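Oral allergy syndrome

Oral allergy syndrome is a food allergy affecting the lips, mouth and throat, seen mainly in adults with hay fever. Antibodies raised against pollen also bind to similar proteins in raw fruit, vegetables and nuts. Itching and mild swelling usually begin within minutes of eating. Most of the proteins concerned are broken down by heat, and many patients tolerate the same food when cooked.

Diagnosis rests on the history and on skin prick testing with fresh food. The Zoltisby survey, begun in October, enrolled 300 adults with birch pollen allergy, of whom 163 reported symptoms after raw fruit. Follow-up lasted 2 years. Treatment consists of avoidance, with antihistamines for mild reactions.
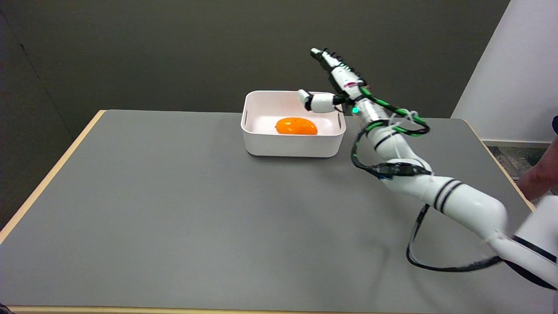 Huguette Simard has objected that the survey relied on recall and did not confirm reactions by supervised feeding, so that its figure may be too high. A later study at Cindach used food challenges, but enrolled children only.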